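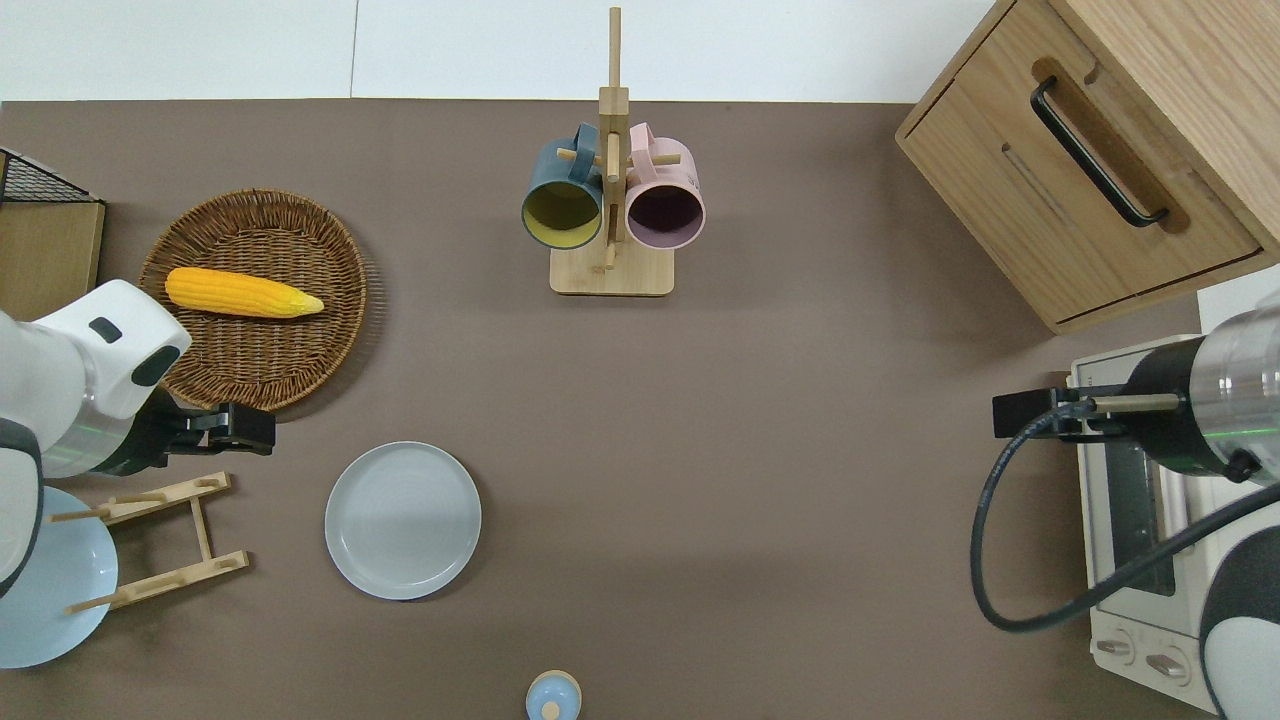
Our project asked how much tableware and cooking gear a small shared kitchen can keep out in the open before the table stops being useful as a table. We set up one table in the shared kitchen at Bamden and tried different ways of storing things on it. Most of the pieces are plain ones that any student might own: a wooden dish rack with pegs, a round woven basket, a couple of plates, a wooden mug tree. The mug tree stands at the back with two mugs on it, one dark teal with a yellow interior and one pale pink with a dark purple interior, both with their mouths down. The middle of the table has to stay usable for preparing food, so the tall items go to the back and the sides.

September 2025
By a second-year student, Interior Planning, Mernach College

Filed under: Student Projects / Home and Kitchen

Background

The kitchens in the Bamden residence have very little closed storage. Each one has a narrow wall cabinet and one drawer per resident. When we surveyed the building in April, 28 residents filled in our form. The most common complaint was that clean dishes had no fixed place, so they stayed wherever they had been dried. The second was that food and dishes ended up on the same surface.

We decided not to design new furniture. The residence does not allow anything to be fixed to the walls, and a student who stays for one year is not likely to pay for a shelf. We worked with things that stand on a table and can be carried away in a box.

Method

We used one table and tested 4 layouts. Each layout stayed in place for a week. Residents used the kitchen as they normally would, and we checked the table every evening after dinner. We wrote down which items had been moved from their starting place and how much clear surface was left. A strip of paper 90 centimeters long served as our measure. If the strip could be laid flat anywhere on the table without touching an object, we counted the table as usable that evening.

Layout A put everything along the back edge. Layout B grouped things by use, with food on one side and dishes on the other. Layout C put everything on the left half. Layout D was the same as B, except that the dish rack was moved close to the sink end.

Results

Layout A looked the neatest on the first day and did worst by the end of the week. People had to reach over the front items to get at the ones behind, and the front items drifted toward the middle. The paper strip fit on two evenings out of seven.

Layout B did better, with four evenings. The basket was the reason for most of the improvement. Once there was a place for vegetables and fruit, residents stopped leaving them on plates. A shallow basket worked better than the deep one we tried first, because people could see what was in it and used it up.

Layout C left a large clear area, but only two residents could use the kitchen at once. We ended it a day early after complaints.

Layout D gave the best result, five evenings. The rack was used more when it was near the sink. Plates still collected next to it, and we did not find a way to prevent that. A rack with more pegs might help, but we had no money left to try one.

The mug tree was hardly moved in any layout. Several residents asked where they could buy one. Ours came from the Zodaston secondhand store, and we do not know who made it.

Costs

Our budget was $100, paid by the Ignacio student fund. The deep basket and the paper for the survey forms came out of this too. We spent all of it.

Problems with the project

One week per layout is short. The last week fell close to exams, when people cooked less, and this may have made Layout D look better than it is. We also measured only in the evening, and breakfast is the busier time in this kitchen. If another group continues the work, they should repeat Layouts B and D at the start of a semester and check the table in the morning as well.

The basket, the rack and the mug tree have been left with the residence office and can be borrowed by other kitchens in the building.

Contact the projects office | © Mernach College | Back to top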